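Speaker notes — Huvville meetup, October 29, 2018
"Small map, long game": what we learned making Drevlow

Start timer. Water. Don't read the slides out.

Slide 1. Hello, thanks for coming. Four of us, first game, out in November on PC. Drevlow is a smuggling game set on one island. Say that slowly, people always mishear the title.

Slide 2. The first plan. Be open about how daft it was. 3 islands, boats between them, a different playable smuggler on each. Geturau was the big one, with the harbour town. We wrote dialogue for all of it before anyone could walk down a street. Pause for groans.
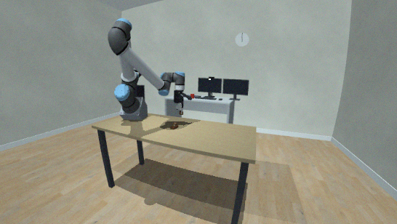 Slide 3. What got cut. Two islands gone, two smugglers gone. Kept Geturau, renamed nothing. 4000 lines of dialogue down to 2000. Hurt a lot, mention the lighthouse family — best writing in the game and not in the game.

Slide 4. Why one lead works better. Every shopkeeper can remember you now. Before, they had to remember three people and mostly rememberd none. Playtesters started using the shopkeepers' names in their feedback. Read the one about the fishmonger if time.

Slide 5. Leaks. Somebody posted our old map on a forum in the spring and the comments wanted to know where the boats were. We said nothing for weeks, bad idea. Should of answered the same day. Tell them the post we wrote in the end was two paragraphs and it calmed down overnight.
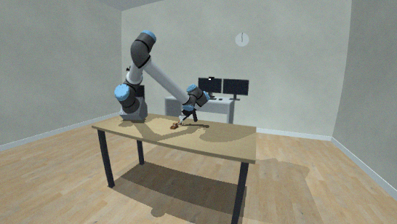

Robot arm on a wooden table, computer render.

Slide 6. Engine stuff, keep short!! We moved to Balaskas halfway through. Saving got simpler, lighting got worse, then better. 132 bugs on the list the morning after the move. Skip the shader bit unless somebody asks.

Slide 7. Money. Smaller map meant about a third off the budget, all went on sound. Play the harbour clip. CHECK VOLUME FIRST, last time it was deafening.

Slide 8. Advice, if anyone wants it. Build one street. Get a stranger to play it. Then write the rest.

Questions. Likely ones: will the boats come back (maybe, no promises), console version (not this year), price (not fixed yet, don't guess). Demo laptop is by the door, two at a time, save slot B is the good one.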